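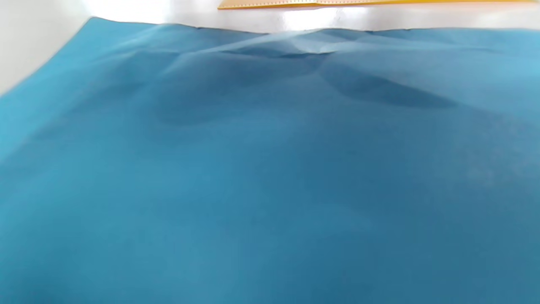
Teal blue, a bit wrinkled along the top.

Quick one on the Calvo fabric steamer, the small one from Nomen. Had it since March, long enough to have opinions.

Short version: good on curtains, fine on shirts, useless on heavy linen. Four stars if you mostly sew, three if you want it to replace an iron. Mine is staying out on the shelf, the iron isn't going anywhere either.

Heats up in around 2 minutes. The box promised faster. Tank is small – I get 12 minutes before it starts coughing and then you're back at the sink. For a pair of curtains that means one refill, sometimes two. Annoying but I knew that going in, the bigger model weighs a ton.

Cord is 7 feet. Too short for my sewing room, the only outlet is behind the cutting table. Extension lead it is.

What I like: the trigger locks. Big deal if your hands get tired. The head is wide and flat and doesn't spit much as long as you hold it upright. Tip it past halfway and you get drips, so no using it flat on a table, hang everything. Manual mentions this on the last page in tiny print, would of been nice up front.

What I don't: the brush attachment. Falls off. Every single time. I gave up and put it in a drawer. Also the water window is tinted so dark you can't see the level without a lamp behind it, who signed off on that.

Tried it on cotton, polyester, a wool skirt and some rayon that hates everything. Wool came out best. Rayon ok with the lowest setting and a cloth in between. Linen tablecloth, forget it, went at it twice and still had fold lines so out came the iron.

Noise – louder than my old Troltulitz but not terrible. Dog leaves the room.

Hard water where I am so I use filtered. Had some white flakes the first week with tap, none lately.

Paid full price at the Stosbridge outlet store and saw it 17 dollars cheaper there the next month, of course. Wait for a sale if you can. Would buy again at the lower price, probaly not at the full one.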